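Notebook, sovereign spread model: coupon calendar rebuild
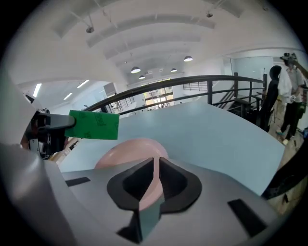

Pavia, August

Picked up the coupon calendar again at 9:40. Kala (the pricing code) still disagrees with the Rattanakul sheet on accrued interest for the dollar bonds. Gap is the same size on every semiannual line, so a convention problem and no bad price feed.

Checked day count first. Rattanakul uses 30/360 throughout. Kala reads the convention from the bond's static record and falls back to actual/actual when the field is blank. The field is blank for three issues. Filled them in by hand from the offering circulars and reran. Accrued now matches on two of them. The third has a long first coupon, and Kala treats it as regular. Left a note in the static record; fix belongs in the schedule builder.

Rerun: 3,069 cash flow rows, no duplicates, no payment dated before settlement. Total principal ties to the sheet. Total interest does not, and the whole difference sits in the long first coupon.

Default probability side. Kept recovery at the desk assumption and bumped the curve in parallel. At a spread of 600 basis points the short end behaves. Past that, the bootstrap gives a negative forward hazard rate between the second and third nodes, because the 3-year quote is stale and sits well under the 2-year. Options:

Drop the 3-year node and interpolate. Quick, loses information if the quote comes back.
Keep it and floor the hazard at zero. Hides the problem from whoever reads the output.
Weight quotes by age. Correct in principle, needs a timestamp we do not store.

Went with dropping the node for now. The run log prints a warning when a node is skipped. It should also go in the output header -- not done yet.

Ecaterina Tudose asked whether the sukuk line can go through the same engine. Partly. The periodic distributions can be scheduled like coupons, but the dissolution event wording differs from the cross-default clause in the conventional bonds, so a shared hazard curve is an assumption and should be labeled as one. She will send the wording she has. Until then the sukuk stays on its own tab with its own curve, flat.

Plellutico export: file loads, but the import reads settlement as day/month and we write month/day. Any date after the 12th is rejected, anything earlier is silently swapped. Switched our side to year-month-day. Old exports in the shared folder are still wrong; do not reuse them.

Open:
-- long first coupon in schedule builder
-- skipped node warning in output header
-- quote timestamps, ask what the feed can supply
-- rerun the stress case once Ecaterina's wording is in

Stopped at 17:15. Working copy saved under the August branch, not merged.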